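Apples, Sponges and Other Tableware

Peiyu Xie
Barkcombe, February

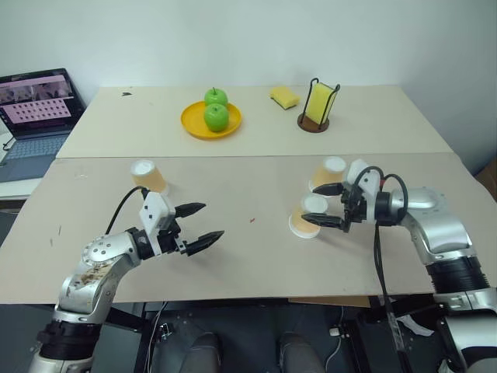
Two green apples on a yellow plate. The sponges are on the right, one lying down and one on duty.

I moved into the upstairs room at Barkcombe with a plan to own less. The plan is going well in the sense that I still have it. What follows is a small gallery of the things that ended up on the tables anyway, with remarks. People who came for the garden pictures will want the other page, the one with the mud.

The plate
Round, yellow, with a raised rim, and the only plate I have that makes fruit look as if it was invited. It was one of a set of 7 from a closing-down sale in Gillau. I am not ready to discuss the other six.

The apples
Green, and slightly too pretty to cook. My aunt Lü believes an apple on a plate is a snack and an apple in a bowl is a decoration, and she will move them if you get it wrong. I went with the plate. The one at the back has a nice short stem, so naturally the front one sat down right in front of it like a tall man at the movies.

The flat sponge
Yellow, rectangular, scouring side down. I buy them in a pack and they all leave home at the same time, one to the sink, one to the bathroom, one to wherever I last spilled tea. This one has settled next to the fruit.

The upright sponge
Same color, better posture. It lives in a holder made of thin black wire loops on a round brown base, which I bought at the Sistico outlet after a long talk with myself about whether a sponge needs furniture. I had gone in for light bulbs. I came home without light bulbs.

One of the three cups
A see-through pale orange one, kept upside down, white base in the air. I was raised to store cups this way on account of dust, and I have never once checked whether it helps. Guests turn it over, put it back the right way up, and I turn it over again after they leave.

The tables
Two long beige ones pushed together, the back one a shade paler than the front. The man in the shop swore they were the same color, and under his lights they were. I have stopped noticing the seam except when I put a pen down near it – then I think of very little else.

The wall
White. I own 2 framed prints of boats and have been meaning to hang them for a year. Visitors tell me the plain wall is restful, so I have started saying I did it on purpose.

The laptop
Off at the far left on its white desk, open to a pink screen with rows of little pictures. It has its own opinions about storage and I try to keep it away from the fruit.

Next up is the shelf by the door, which holds 132 postcards and a stapler. I will put it up when I have found the front of the shelf.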